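Print this page | E-mail this to a friend

Two Grandmothers and One Telephone: A Talk with a Mother in Clernberg

I met her on a Monday, at the hour when the younger child sleeps, and we had agreed that when he wakes up the interview is over.

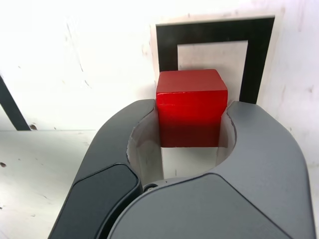
He slept for almost two hours, so I received more than I had hoped for. She asked me to leave out her name and the names of the children. "My mother-in-law reads everything," she said. "My own mother reads everything too, but with a dictionary, so it takes her longer."

She has lived in Clernberg for eight years. She came from Zestska, which is 392 kilometers away and on the other side of a border, and she came for a man, as she says without any embarrassment. They have a daughter of six and a son who is not yet two. The husband's parents live in Bultlow, twenty minutes by bus. Her own parents have stayed in Zestska, in the apartment where she grew up. I wanted to speak with her about grandmothers, because I have written several times in these pages about mothers who raise children far from home, and each time the grandmother was standing somewhere behind the story and I did not let her in.

I asked first what had surprised her most when her daughter was born. I expected to hear about the hospital.

"The soup," she said. "In Zestska, when a woman has a baby, her mother comes and stays forty days. She cooks, she washes, she sends the visitors home. You are not allowed to lift anything. I was waiting for somebody to do this and I didn't even know that I was waiting. My mother could come only for one week, she was still working then. After she left I sat in the kitchen and I thought, now who brings the soup?"

Did she say this to her mother-in-law? She did not, at that time. In Bultlow, she explained to me, a good grandmother is one who does not disturb. She telephones before she visits. She brings a cake, she stays one hour, she admires the baby and she goes home before anybody is tired.

"She was being so polite! She was sitting in Bultlow and wanting to come every day, and telling herself, no, leave the young people in peace. And I was sitting here and thinking that she didn't like the baby. It was like this for four months."

It ended because of a fever. The baby was ill, the husband was away at work until late, and she called Bultlow in tears at seven in the morning. Her mother-in-law took the next bus in her house shoes. She stayed until the weekend. On the last evening the two women spoke about the first months, and both of them cried, and then, she says, they laughed about the house shoes.

"Now she has her own drawer here. I told her, in my country you would have a whole room, so please take the drawer."

I asked what is in the drawer. Glasses, a nightgown, some knitting that has been the same knitting for three years.

We talked then for a long time about the other grandmother, the one on the telephone. The calls are on most evenings at half past six, before the bath. In the beginning they were difficult. A small child does not understand that one should look at the telephone and talk. Her daughter would say hello and run away, and the grandmother in Zestska would spend the rest of the call looking at the ceiling of the kitchen.

"My mother never complained. She said, 'It's a nice ceiling.' But I could hear it in her voice."

What helped was to stop treating it as a conversation. An older mother in the parents' group gave her this advice. The group is called Kwak and it meets in a room above the library in Clernberg; she told me the name comes from the sound of a duck, and that in the first year she pronounced it wrong and no one corrected her. The older mother said to put the telephone on the shelf and let the grandmother be in the room, doing her own things. So the grandmother peels potatoes in Zestska while the children eat in Clernberg. Sometimes for ten minutes they say very little.

"My son brings her his shoes. He holds them up one after the other. She says the word for shoe, and he is satisfied and goes to get another shoe."

This brought us to the question of language, about which all parents in such families have an opinion. She speaks only her own language with the children, and her husband speaks his. Between themselves the parents speak a mixture that, in her opinion, should not be heard outside the house. When her daughter was little, she kept a notebook and wrote down each word that the girl said in the language of Zestska. She stopped at 211.

I wanted to know why she stopped.

"I was counting instead of listening. Also there was a bad month in it, when she started kindergarten. She came home and answered me everything in the other language. Everything! I would say, 'Do you want bread?' and she would say yes in her father's language, and I would stand there with the bread. I took it very personally."

She did not hold back the bread. She had read somewhere that one should pretend not to understand until the child answers in the correct language, and she tried it for one afternoon. Her daughter, who was three, looked at her with great pity and explained the word slowly. After that she gave up this method. She went on speaking as before and waited. In the summer they spent five weeks in Zestska, where the cousins do not speak anything else, and by the second week the girl was quarreling with them without an accent.

"Quarreling is the best teacher. Nobody waits for you to find the word."

I know this from my own life, and I told her so. I learned my English mostly from disagreements with a landlord.

There is also a great-grandmother, who is 88 and lives on the ground floor of the same building in Zestska. She does not like the telephone. She believes that it makes the children thin. Instead she sends parcels with dried apple rings, socks, and small bags of poppy seeds that the customs office has opened at least once. In every parcel there is a letter for each child, written in big letters, although the son cannot read and the daughter has only started.

"She writes to them as if they were grown. She wrote to my son when he was two weeks old. She told him what the weather was, and which neighbor has died, and that he should be patient with his mother. I keep them all in a box. I think he will like to have it."

I asked if there are things on which the two sides of the family do not agree. She made a long breath. Hats, she said. In Zestska a child wears a hat until May, no matter what the sun is doing. In Bultlow the children run barefoot in March. Then sleeping: her mother thinks that a baby must sleep next to his mother, and her mother-in-law thinks that a baby must have his own bed and his own door. And the sweet things before dinner, on which the two grandmothers are fully in agreement and the parents are against.

"With the hats I have found a solution. When we call, he wears the hat."

And who decides, in the end? She considered this longer than the other questions. She said that in the first years she had felt like a translator who is blamed by both sides. If her mother said something sharp about the other family, she made it softer when she repeated it, and the same in the other direction. It was very tiring. Then last winter both grandmothers were in Clernberg at the same time, for the boy's first birthday. She had a bad cold and lost her voice for two days. They had to manage without her.

"They have no language together. Maybe ten words. I was lying on the sofa and I heard them in the kitchen, each one talking in her own language, quite loud, and the pots were moving. I thought, they are fighting. I got up to look. They were making dumplings, and each was showing the other that she was folding them wrong."

They now send each other photographs of dumplings. She learned this only by accident, from her husband.

I asked if she thinks of going back one day. Many people ask her, she said, and she has prepared an answer, but she did not give me the prepared one. She said that on some evenings, after the call, when the telephone is dark again, she wants to pack everything. In the morning her daughter has to be at school at eight, and the neighbor's girl is already waiting at the stairs, and she does not think of it until the next evening.

"I used to believe that it would pass. Now I think it's just a part of the day, like the bath."

She wanted to add something for mothers who have newly arrived somewhere. If you need soup, say that you need soup. Say it to your mother-in-law, to the neighbor, to the people at Kwak. She herself now cooks for new mothers in her street and carries the pot over on the third day. Some of them, she admitted, were a little frightened when she rang the bell, because she did not telephone before.

Then from the other room there was first a cough, and after it a very clear word. I asked her what it meant.

"Shoe," she said, and went to get him.

Print this page | E-mail this to a friend

Contact | Copyright, all rights reserved | Back to top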